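Re: [gounder-list] Anyone else got robots coming into the linen side?

Ilango Alva wrote:
> We're a smaller outfit than most of you (49 on the books, mostly
> part time) and management have started talking about a two-armed
> machine for sorting and folding. I'd like to hear from people who
> have been through it. Did you lose hours? Who ends up looking after
> the thing? And is it any use with fabric, as the salesman's answer
> was a bit woolly.

Hello Ilango, and hello everyone, I've been meaning to write something up for ages so you've given me the push.

I'm at Isivlow, on the uniform hire side, and we've had a two-armed one on trial since January. It lives upstairs in the old accounts office for now, well away from the Breravard line, and two of us from the folding tables go up in the mornings to work with it. I put my name down mainly to get off my feet for a bit (wrong about that, you're up and down all day!).

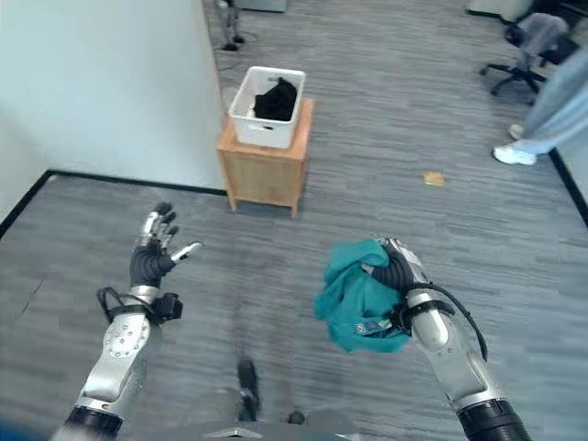 Fabric is the hard bit, so your salesman was right to be woolly. The hands are a marvel to look at, proper fingers and a thumb, but a shirt hasn't got a handle on it, has it? With that teal piece you can see the cloth all bunched up round the fingers, and bunched up is a long way from folded. And then there's the label. On ours you have to find the label before you know whose pile a thing goes in, and it may be on a fold by the wrist like that one or it may be buried in the middle. My hands do that without me thinking. I'd never once had to explain it to anybody until this job, and I still can't explain it very well.

As for hours, so far none lost, but do read the small print. Our agreement covers the trial and 31 days after it, and beyond that we've got a nice letter and a handshake. Get yours to put down what happens to the evening shift, as that's where they looked first here. We also asked for the upstairs work to be paid at the Sestesex rate, same as the machine minders get, and they said no, then yes, then only for mornings. Still arguing that one.

The looking after falls on whoever is nearest. I now know far more about cables than I ever wanted to, and I've been caught muttering at it. What I miss is the chat. Down at the tables you've got more than 20 people nattering over the radio, and upstairs it's the pair of us and a lot of whirring. I asked to swap back down every other week and they agreed to that straight away, so it's worth asking early, before the rota gets fixed.

Does anyone know if the Gounder people ever finished their guidance on breaks? I had a draft and I've lost it.

Happy to talk on the phone, Ilango, after four is best.

Cheers,
Jan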